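Search the magazine
Enter keyword Go Advanced

The Robot Is the Cheap Part
What a small shop should write down before it signs for a humanoid
By Nhàn Lại
February

The quote from Rornik came to Aminu Wike as a single page. He buys equipment for Lengyel, a shop that packs and repairs camera gear, and he has been getting quotes for most of his working life. One page bothered him. A shrink-wrap tunnel comes with more paper than that.

The page had a monthly lease on a two-armed humanoid, a line for "onboarding," and the word "flexible" used 7 times. It had no line for the table the machine would stand at, the tape on the table, or the person across from it. Wike wrote those in himself, by hand, and sent the page back.

I think he was right to, and I think most buyers don't. The sales pitch for these machines leans hard on the idea that they fit into a workplace built for people. Maybe they will someday. For now, every cell I have visited has been arranged to suit the robot, one strip of tape at a time, and somebody on the payroll did the arranging.

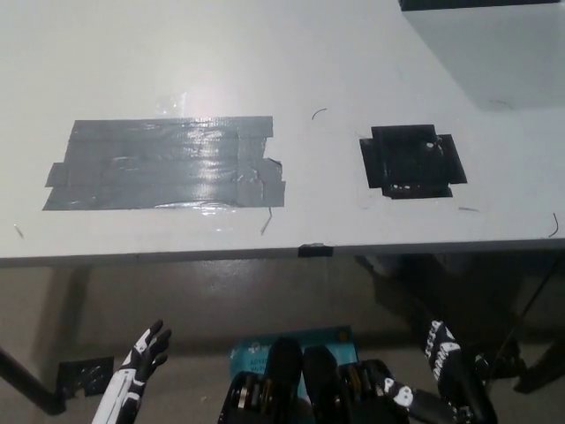
Wike's figure for setup was $3,575. That covered a table, lighting, floor space he could no longer use for shelving, and hours. Mostly hours. Rornik's representative told him the number was high and that customers were often up and running in a day. Wike asked for the name of one such customer. He is still waiting for it.

The next question was what the machine would be doing all that time. Lengyel handles lens caps, straps, light stands and tripods, and Wike picked tripods for the trial on the grounds that they are a pain. They have legs that slide, clamps that catch and a handle sticking out of the head. A box is a box. If you are going to pay for a hand with fingers, he figured, you should try it on something that needs fingers.

So he asked for a trial on his own goods, and he asked for one more thing that I would urge on any buyer: a tally of human minutes. If a worker has a hand on the tripod while the robot has a hand on it too, that is a minute of wages and it goes in the budget. It does not matter that the demo looks smooth.
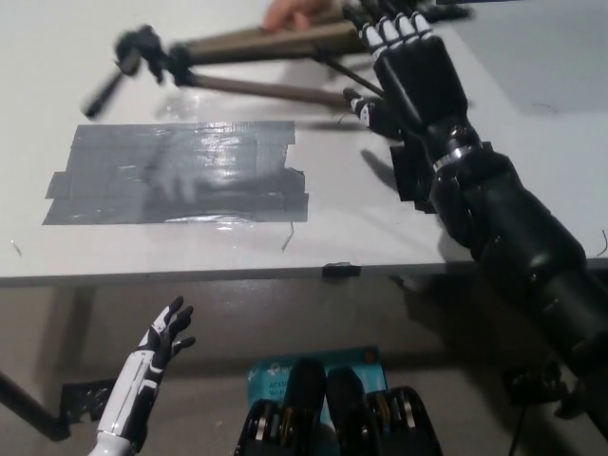

LENGYEL, PACKING ROOM – February

The trial ran over 16 sessions. Wike kept the tally on a clipboard and would not let the vendor hold it, and by the end he had 2,459 human minutes written down. Some of those went to handling. More went to waiting, resetting, and talking about what had just gone wrong.

Rornik's answer is that early minutes are training minutes and that they shrink. That may be so. I have heard the same promise about warehouse software, voice picking and a label printer that was supposed to learn. The trouble for a buyer is that the lease starts on the first day, at full price, and the shrinking comes whenever it comes. If the vendor is so sure of the curve, the vendor can put it in the contract.

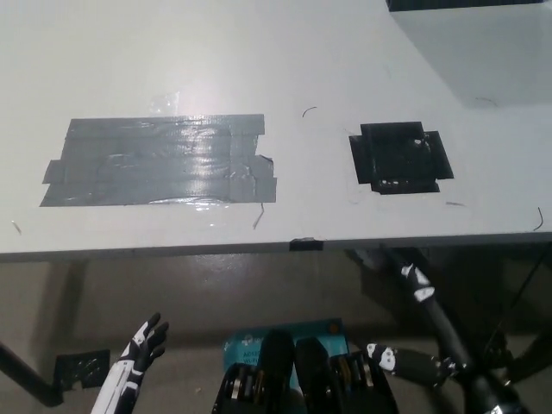 A second firm, Foltska, offered Wike a different deal, with the lease payment tied to finished items. It sounded better until he read the definition of "finished," which included any item a worker had helped along. He crossed that out as well. Foltska's people were polite about it and said they would have to check – that was two phone calls ago.

There is also the matter of downtime. A humanoid has two hands and a great many joints, and each one is something that can sit in a repair queue. Wike asked both firms how long a replacement hand takes to arrive and who pays for shipping. Foltska gave him a figure in weeks. Rornik said it depended. He has budgeted for a spare, at his own cost, and it nearly doubled the first-year line for parts.

His boss would still like a robot. So would his nephew, who thinks the whole exercise is taking too long. Wike's view is that the money will be just as good next year, and that a helper who needs a helper should be priced as two.

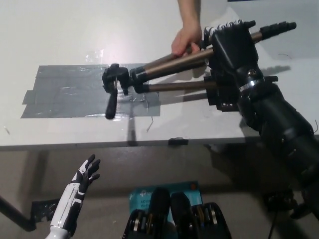

What to get in writing

Ask for a trial on your own goods, picked by you, including the awkward ones.

Keep the minute tally yourself. Count setup, resets and any time a worker touches the item.

Get the definition of a finished item on paper before you talk about price per item.

Put the table, the lights and the lost floor space in the first-year budget, under the robot's name.

Ask what a replacement hand costs, and how many weeks it takes.

Find out who owns the trial recordings. Wike got his answer only after asking by email, and it was the vendor.

Have the lease start when the agreed rate is met. Neither firm has agreed to this so far. Flanudeo, the leasing broker Wike uses for his forklifts, says it would write such a clause if a maker would sign it.

Contact the editors | Subscriptions | Copyright, all rights reserved | Back to top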